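Mevier Adds Certified Used Electric Vans at Rudach and Priedītis Sites

Rudach, 2019-10-19. Mevier, a dealer in used cars and light commercial vehicles, has extended its certified used program to battery-electric vans. Sales begin at the Rudach and Priedītis sites. The opening stock is 155 vehicles, all former fleet units returned at the end of lease.

Each van is put through the Travavach inspection, a 200-point procedure that Mevier has applied to its used passenger cars since August. The version for electric vans adds a battery capacity test, a check of both charging modes, and an insulation resistance reading on the high-voltage circuit. Results are printed on a single sheet and supplied with the service record.
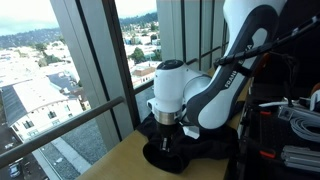
Battery Condition and Warranty

Vans are offered for retail sale only if measured battery capacity meets the program minimum. Units below that level go to trade auction and do not carry the Travavach certificate. The measured figure is listed with mileage and date of first registration. Warranty cover on the drive battery is transferable to a second owner during the term, on payment of a fee.

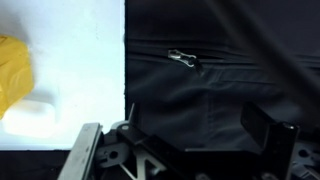
A dark gray fabric bag beside a white surface.

Load area condition is graded separately. Inspectors record damage to the floor, bulkhead, side door runners and tie-down points. Replacement floor panels are fitted before sale where the existing floor is cracked through.

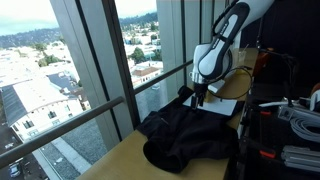

Tires are replaced in axle pairs when either tire falls below the program tread limit. Brake discs are measured at each wheel, as light use of the friction brakes can leave surface corrosion on electric models.

Mevier sold 507 used vans in its last financial year, all with diesel or gasoline engines. The Priedītis site has space for more than 400 vehicles and will hold the larger share of electric stock.
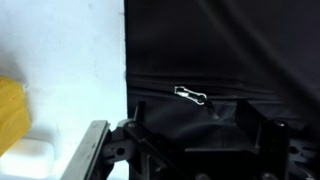 Test drives are by appointment at either site. Buyers must show a valid license, and business customers may request a one-day loan with their usual payload. Prices and inspection sheets are available from the sales desk.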